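Sun 5 December

**1/** A few of you asked what's going on with the Juketti tribute. I've been helping the family with messages since Thursday, so I'll put what I know in one place. Everything here has been cleared with them.

**2/** For anyone who missed it: Eifion Lougher, who sang and played accordion with Juketti from the first record on, died at home in Ineneck. He was 70. He'd been ill since July and had asked the band to keep that private. They did.

**3/** The family put out a short statement on the band's page. It says he was at home, that his sister was with him, and that they'd like people to play the records. There is no other statement. If you've seen a longer one going around with a poem in it, it didn't come from them. 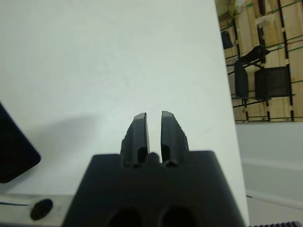 **4/** Rhodri Hughes replied to ask if the funeral is open to the public. It isn't. It's family and the band only, and they'd rather the date didn't get posted. If you know it, please keep it to yourself.

**5/** There will be a public evening later on at the Zulu, where the band played its first paid show. The room holds 137. They know that won't be enough, so the sound will be piped into the bar next door too. No date yet. I'll post it when it's set.

**6/** Tickets will be free and will go through Trolteo. Two per person. Please don't email the Zulu about them. The box office there is one person and she has had a very long week.

**7/** On flowers: the family has said no thank you. If you want to give something, the music room at the Ineneck library takes donations for instrument repairs. Eifion taught there on Saturday mornings for years and mostly didn't mention it in interviews.

**8/** The condolence book on the band's page had 1,957 entries when I looked this morning. His sister is reading them a page at a time. She says the ones she likes best are from people who met him by accident, at a gas station or in line for a sandwich. 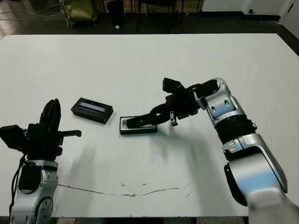

**9/** She's also asked for photos and home recordings from the early tours, mainly the first two. Very little was kept. Send them through the form on the band's page with your name and the town. Phone recordings of cassettes are fine.

**10/** The unreleased songs: yes, they exist. No, there's no plan for them right now. The band hasn't talked about it and I'm not going to guess. The two tracks uploaded on Friday were taken down at their request, so please don't repost them.

**11/** The live record is being pressed again, 1,000 copies. That was ordered back in the summer and has nothing to do with this week. Shops that already had it on order will still get it.

**12/** Correction to 5: the bar next door is upstairs from the Zulu, and there's no elevator. I've asked about seating on the ground floor for anyone who needs it and will add the answer under this post.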